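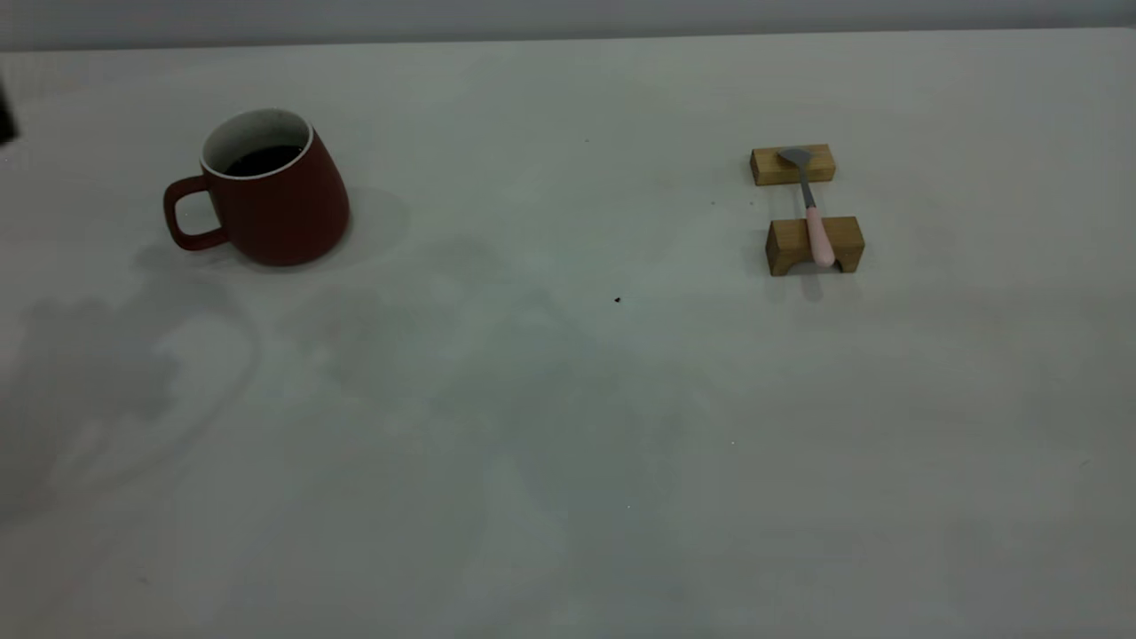 Red mug, two blocks, one spoon with a pink handle.

I've been putting off writing about the arm because I don't trust it yet, and I still don't, but Kerstin Halvorsen keeps asking and I owe her a post.

The kit is a Josutico, bought secondhand from a guy in Lutton who had given up on it. That should have told me something. The listing said "assembles in an evening." It took 3 weeks, and 2 of the joints still buzz when they hold a position. Wouter Wuyts let me use the long bench at the Lambrechts workshop, so at least the buzzing isn't happening in my kitchen.

The job I picked is stirring a cup of coffee. Pick the stirrer up off its blocks, get it in the mug, go around, put it back. I wanted something dull that I could check by eye. Everybody's demo videos have towels being folded and eggs being cracked, and I'd like to see what got edited out of those.

My best session so far was a 70 percent success rate, and I was generous - I counted any run where the mug stayed upright. The pickup is the worst of it. A thin handle gives the fingers very little to close on, so I raised it on blocks. The arch is under the handle end and the plain bar is under the bowl. Wouter says that's cheating. He's probably right, though I notice he hasn't offered to write the code for lifting it off a flat table.

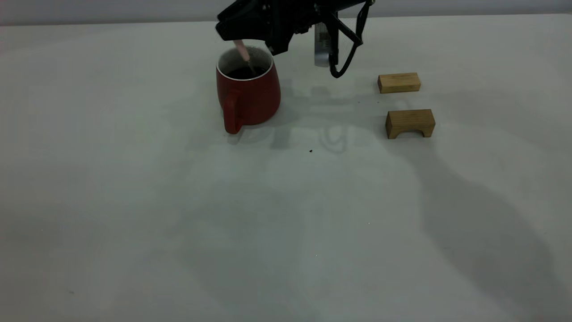
Why not just use a magnetic stirrer?
Because the stirring was never the point, and a magnetic one would teach me nothing about gripping.

I did try the Erovero control software for a while. It has nice menus. It also lost my calibration twice, so I went back to my own scripts, which are ugly but at least lose things in ways I understand.

Next I want to move the mug a little between runs and see how quickly that 70 falls apart. My guess is very quickly. Kerstin has money on the arm, I have mine on the mop.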